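Hatov Shared Workshop
Inspection Checklist: Hand-Held Gripper Pair, Home Build
Unit: Cadon, second build
Date of inspection: Feb 11, 2020
Inspector: Valbona Ivanov
Builder of record: Matěj Paulík

Purpose. This checklist applies to member-built gripper tools that leave the workshop for use in a private home. Each item is marked Pass, Pass with comment, or Hold. A Hold must be cleared in writing before the tool is used again.

Section 1. Mechanical condition

1.1 Pivot pins seated, no side play by hand. PASS.
1.2 Finger pads bonded along their full length. PASS WITH COMMENT. One pad was lifting at the lower corner on the bench and was reglued by the builder. Recheck in October.
1.3 Linkage bars free of cracks. PASS.
1.4 Pinch points known to the user. PASS WITH COMMENT. Mr. Paulík has been shown the gap between the linkage bars. Long sleeves are to be rolled up and rings removed.

Section 2. Handling of light household items

2.1 Items are unbreakable and hold no food or liquid. PASS. Bowls only for this build – glass and ceramic remain on Hold under Section 5.
2.2 Grip is taken at the rim, with one finger on each side of the wall.
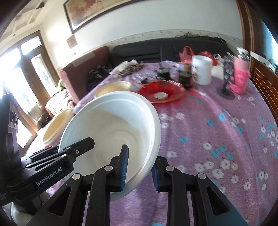 White bowl, blue pads at the rim.

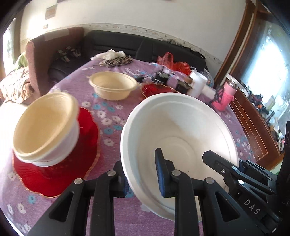
2.3 Fingers open fully when the handle is released. PASS. Tested over 56 cycles on the workshop bench.
2.4 Grip force within the limit set for this unit. PASS WITH COMMENT. The highest bench reading was 640 grams. The spring supplied by Angelovski is stiffer than the one in the drawing, and the parts list must be corrected.

Section 3. Work area

3.1 Table stable under side load. PASS.
3.2 Tablecloth does not slide when a tool is rested on it. PASS WITH COMMENT. Clips are recommended if the cloth is changed.
3.3 Walkway to the door clear of cables and bags. PASS.
3.4 Children and pets kept out of the room during work. PASS, as stated by the builder.

Section 4. Electrical

4.1 Battery pack stored away from the tools when not in use. PASS.
4.2 Charger carries a legible rating label. HOLD. The label is worn. Haris Berisha will issue a replacement from stock, part 3106.
4.3 Wiring secured clear of moving links. PASS.

Section 5. Open items

Charger label (4.2) – H. Berisha.
Parts list correction (2.4) – M. Paulík.
Glass and ceramic items – not to be handled until the softer spring has been fitted and item 2.4 repeated.

The unit may be used on bench power while item 4.2 remains open. A signed copy of this form is to be kept with the tool.

Related items
Checklist 142: Soldering at Home
Salideck Arm Mount: Inspection Notes
Borrowing Tools from the Workshop

Contact: Drita Dimitrov, Workshop Safety Desk | © Hatov Shared Workshop | Back to top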